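Lecture 5: Where the examples come from

Reading for this week: the Fliron handout, sections 2 and 4. Skip section 3, it is mostly sales talk.

Last time we took the training set as given. Today we don't. When a paper says a policy was trained on 2,000 demonstrations, your first question should be: 2,000 of what? If one operator repeated one task in one room on one good afternoon, you may have something closer to 17 examples with a lot of noise added. The number in the abstract won't tell you.

Thin plastic is a useful test case. A bag has no fixed shape, light bounces off every crease, and what the wrist camera sees changes each time the fingers close. People like to claim that more data will take care of this. Maybe. I have yet to see a curve that convinces me, and the one in the Soltholm report stops at 300 episodes, just where it gets interesting.
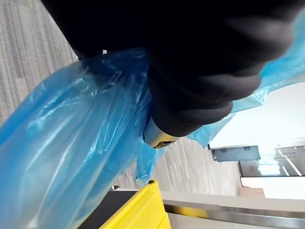
Then there is the matter of labels. In most collections an episode is marked "success" by the same person who ran it, often right after, often in a hurry. Ask what counted. Did the bag have to end up fully in place, or was a firm grip enough? The Grarkwood set uses both rules and does not say when it changed from one to the other. I would not train on it without watching at least 100 episodes first.

Failures matter too – and they tend to get deleted. An operator drops something, sighs, hits reset, and the only record of how a grasp goes wrong is gone. A policy raised on clean runs has no idea what to do once it slips.

Questions to bring to any data set:
Who ran it, and how many people were they?
What was thrown out, and who decided?
Was the test room also the training room?
Does the wrist view show enough to act on, or was the operator using their own eyes?

The last one is missed most often. A person standing next to the arm knows things the camera never recorded.

For section: pick one task from the Fujimoto list and write half a page on how you would collect it. Include your rule for a failed episode.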